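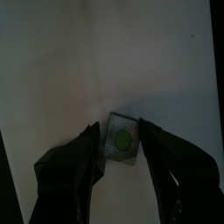
3.2 Everyday objects and where people put them

We asked Naheed Jadoon and Bastien Boyer to keep notes on ordinary tables through July, and they came back with 749 entries, far more than we had dared hope for! Most concern small things — cups, bowls, erasers, the pen that always wanders off — and how far each one sits from the hand that wants it next.
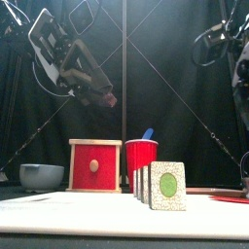 Figure 4. Tabletop with bowl and cup.

Drinking vessels gave us the most trouble, and we argued over them happily for many a Wednesday. A cup belongs to the kitchen and the desk alike, and color seems to matter more than we had guessed. A red cup, like the one in Figure 4, is easy to name in a note, whereas a pale gray-blue bowl was entered as gray by one note-taker and blue by the other. We kept both words.

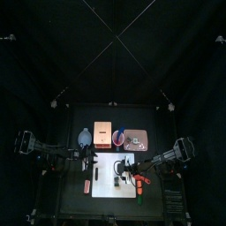
Does a tidy table need everything put away? It needs a steady place for each thing, and in 76 entries that place was simply the tabletop itself.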